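Prerkcombe water plant open day

We got to the Prerkcombe treatment plant a little after 9 in the morning, and the lot was already half full. The plant opens to the public every September. Parking is free, but the walk from the lot to the gate is uphill.

Jadwiga Śliwiński led our group. She started at the intake on the Skudness River, where screens catch leaves and branches before the water goes into the settling tanks. There are 5 tanks, and 4 were running. The fifth had been drained for cleaning, so we could look down to the floor of it. The filter hall was loud and I missed most of what she said in there.

After the filters we went back to the office building for questions.
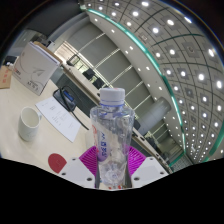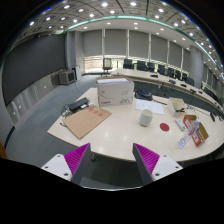
Most of the questions were about hardness and the smell of chlorine in summer. Aleksandra Czerwiński from the lab said the dose goes up when the river is warm. Somebody asked about the old Bednarek reservoir, which has been out of service for 2 years, and she said the liner still has to be replaced.

The full tour took 59 minutes. Wear flat shoes, as the walkways over the tanks are open grating. Kids under 5 can't go into the filter hall.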